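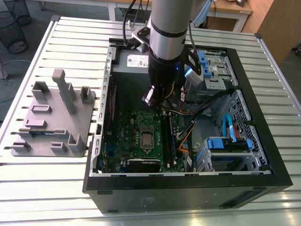
机械臂在打开的机箱上方，左边是放零件的灰色夹具板

拆装旧电脑时的机械臂安全小贴士（Skimon 工坊笔记）

2026年9月22日

我在 Zundton 的小工坊里用机械臂练习给旧台式机插拔内存。中文不是我的母语，有些词可能用得不太准，请大家原谅。这一页写二月份出的一次故障，和我后来改掉的几个习惯。

故障经过

那天程序已经跑了49次，都正常。第50次，夹爪往下走的时候没有在设定高度停住，内存条斜着压在插槽边上，控制器报出错误代码2246，机械臂停在原地，可是夹爪还在用力。我当时很着急，伸手就去拉内存条。这个做法很危险：错误如果被清除，手臂可能马上再动。我的手没有受伤，但是插槽的一个卡扣断了。

原因我找了一个晚上。前一天我把机箱挪动过，想擦一擦下面的铝台面，放回去的时候没有对准原来的位置，差了4毫米。程序不知道机箱动过，还是按照旧坐标走。

现在我这样做

一、先断电，再伸手。报错以后按急停，等夹爪旁边的人手可以确认它不动了，才去碰零件。屏幕上点“暂停”不能代替急停。

二、机箱侧放，开口朝上，四边用挡块靠紧。台面有槽的话，挡块可以用螺丝固定在槽里。我从前只靠机箱自己的重量，觉得它很重，不会滑。

三、电脑的电源线一定要拔掉，然后按几秒开机键，把剩余的电放掉。电源盒不要打开，里面的电容即使断电也会伤人。

四、机箱里的线先理好。硬盘的数据线喜欢弯成一个圈，夹爪经过时很容易钩住。我用软的扎带把线拉到旁边，不要拉太紧，接口会松。

五、内存条放在夹具的横槽里，两头都要落到底。一头翘起来，夹爪抓到的角度就是歪的，到了插槽那里一定插不进去。3D打印的夹具用久了会变形，我每个月拿一根好的内存条试一下松紧。

六、每次挪过东西，第一遍用最低速度空跑，夹爪里不夹零件，手放在急停按钮上。

七、下压的力要设上限。我原来设的是94牛，太大了。现在我从小的数值开始，一点一点加，能听到卡扣响就不再加。

关于卡扣

断掉的卡扣我试过用 Cloltileck 胶水粘，粘上以后能用两三次，又掉了。朋友建议我买 Ventura 的二手主板，我买了一块，专门留着做练习。好的主板请不要拿来调试程序。

还有一件小事：机械臂上的线缆要留出转动的长度，并且固定在支架上。我有一次发现线皮磨白了，幸好还没有破。现在每次开机以前我先用手摸一遍，电源当然是关着的。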